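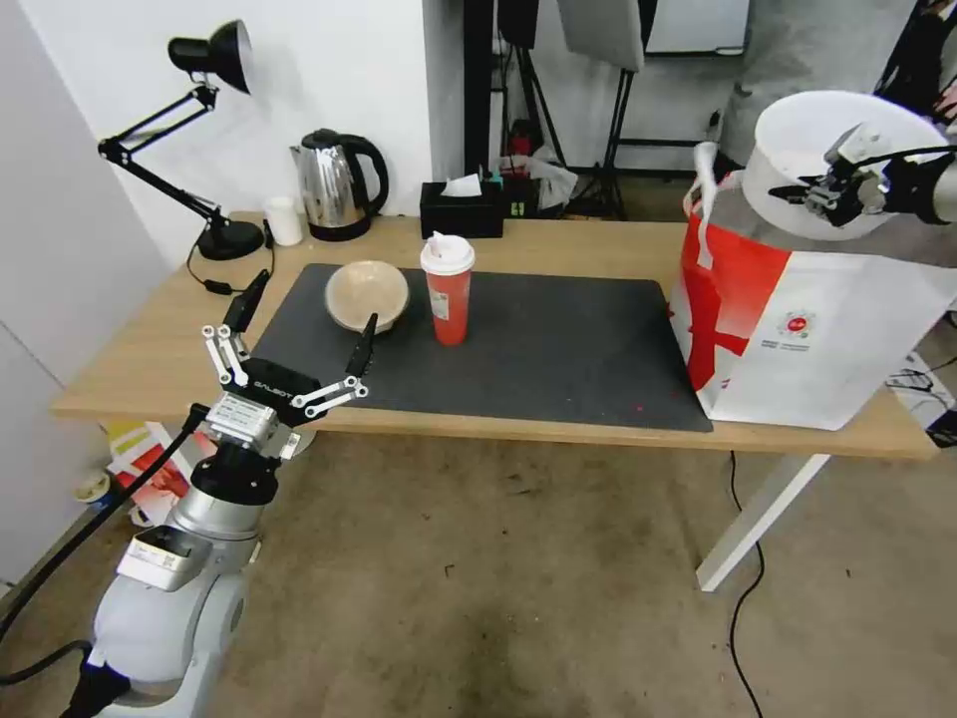

2 min read

Ticket 431: spare fingertips and second gripper, Closville site
Status: open, waiting on quote

Reported
Table-clearing cell, two arms. Left gripper stops short of full close on about one cycle in 300. Right gripper OK. Hurnham asks whether to repair or replace before the November budget closes.

Log
1. Swapped finger linkage screws, re-torqued. No change.
2. Ran Jaltau calibration twice. Offset returns after 200 cycles.
3. Fingertip pads measured. Left pair worn past limit, no spares on the shelf.
4. Moved the pick-and-bag task to the right arm until parts arrive. Cup goes to the shopping bag, bowl stays on the mat. 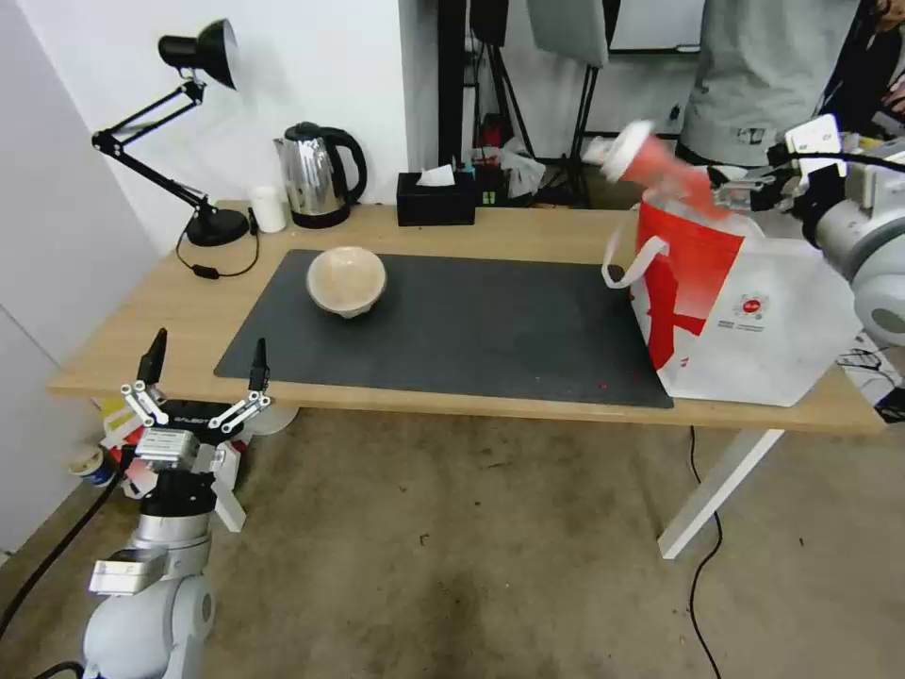 Cost notes
Pad set is 200 per pair, in stock at Aryee. A complete gripper is 900 before shipping – the quote does not include the cable. Repair first, then hold the 900 as a contingency line.

Still needed
- Written lead time from Aryee
- Confirmation that the pads fit both grippers
- Approval for two pad sets, one to keep as a spare

Next check Saturday, after the overnight run.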